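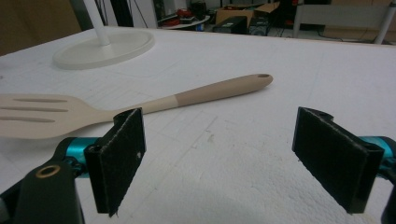
4. Lighting a kitchen table with a plug-in lamp

4.1 Before you buy or unpack anything

Most advice about kitchen lighting is written by people who sell kitchen lighting. Treat the claims on the box with suspicion, this guide's included if they don't match what you find at home. A table lamp will help you read a recipe and chop an onion after dark. It won't make a gloomy room bright, and I have yet to see one improve anybody's mood, whatever the leaflet says.

This section covers ordinary mains lamps with a base, a stem and a shade. Clip-on lamps are in section 5. Rechargeable ones are in section 6, along with my reasons for not owning one any more.

You will need:
A lamp with its plug, flex and shade undamaged
A bulb of the right fitting
A tape measure
A dry cloth
An evening, as none of this can be judged in daylight

4.2 Choosing the bulb

1. Read the label inside the lamp holder. It gives the fitting and the highest wattage allowed. If the label has gone, don't guess from the size of the shade.

2. Pick the bulb by lumens. The "equal to a 60 watt bulb" line on the front of the packet is a rough comparison and some makers are generous to themselves. For a table where you prepare food, I use 550 lumens in an open shade. A thick fabric shade swallows a good deal of light, so expect to go higher, within the limit on the label.

3. Look for the colour temperature on the back. Warm white is kinder at supper. Cool white shows up dirt better, which you may or may not want.

4. Ignore the stated life in years. It rests on a few hours of use a day, and kitchen lamps tend to get a lot more than that.

Note: "Dimmable" on the bulb does not mean it will dim well with your switch. The Bremetti plug-in dimmer I tried made two different bulbs hum at the low end, and both had the word printed on the box. Keep the receipt until you have tried the bulb in your own lamp.

4.3 Placing the lamp

1. Unplug the lamp and let the bulb cool before you move it.

2. Wipe the underside of the base and the part of the table where it will stand. Grit under a base will scratch a painted or varnished top.

3. Stand the lamp on the side opposite your working hand. Right-handed cooks want the light coming from the left, or they spend the evening cutting in their own shadow.

4. Sit down and look across at the shade. If you can see the bulb, raise or lower the shade, or move the lamp further off. Then check again standing up. Many lamps pass one test and fail the other.

5. Push gently at the top of the stem. The base should stay flat. If it rocks, check the table first – it is more often the table.

6. Leave a clear patch beside the base. Cookery tools get put down wherever there is room, and a long handle poking out past the lamp is easy to catch with a sleeve.

CAUTION: Keep the lamp well away from the sink and the hob. An ordinary table lamp is not made for splashes or steam. If the only free socket is beside the sink, put the lamp in another room and look at section 7 on fixed lighting.

CAUTION: Never touch the plug or the switch with wet hands.

4.4 Running the flex

1. Measure from the base to the socket along the way the flex will really go, down the table leg and along the wall. The straight line across the floor is shorter and is also where people walk.

2. Allow enough slack for the table to be pulled out. On my own table the run came to 67 cm, and the lamp was sold as having a "long lead". It reached, though only with the table shoved hard against the wall.

3. Fix the flex to the leg with soft ties. Don't use staples or nails, and don't pass it under a rug.

4. Plug straight into a wall socket if you can. If you must use an extension lead, use one only, fully unwound, and keep kettles and toasters off it.

Note: Adhesive clips are sold as leaving no mark. Zoriana Bilyk, who read this section in draft, reports that hers took the paint off a skirting board in July. Mine held for a week and fell off cleanly. Test one somewhere hidden.

4.5 First evening check

1. Draw the curtains and turn the main light off. Switch the lamp on.

2. Put a newspaper where you normally work and read the small print. If you lean in to do it, the lamp is too far away or the bulb too weak.

3. Turn the main light back on. If you can't tell whether the lamp is on, you have bought an ornament.

4. Leave the lamp on for an hour, staying in the room. Feel the flex and the plug. Either of them being hot, or any smell of scorching, means you switch off at the wall and stop using it.

4.6 Cleaning

Kitchen lamps get greasy. The film is hard to see and dulls the light slowly, and people then blame the bulb.

1. Unplug and allow to cool.
2. Wipe the stem and base with a barely damp cloth, then a dry one.
3. Brush fabric shades. Do not wash them unless the maker says so in writing.
4. Take the bulb out and wipe the glass or plastic with a dry cloth. Keep the metal end dry.

Special lamp cleaners do nothing for me that a cloth does not. Brunello Colombo swears by the Lodine spray and has offered to prove it. I am still waiting.

4.7 If something is wrong

Lamp does not light: try the bulb in another lamp with the same fitting, then try the socket with something else. Replace the plug fuse only with one of the rating given in the lamp's instructions.

Lamp flickers: with the lamp unplugged, check that the bulb is seated properly. If there is a dimmer, take it out and try again. Flicker that goes on after that is a job for an electrician.

Lamp buzzes: nearly always the bulb or dimmer. Change one at a time, or you will never know which it was.

Switch feels loose or crackles: stop using the lamp.

Prices and product names in this section were last checked on Saturday, October 30, 2021.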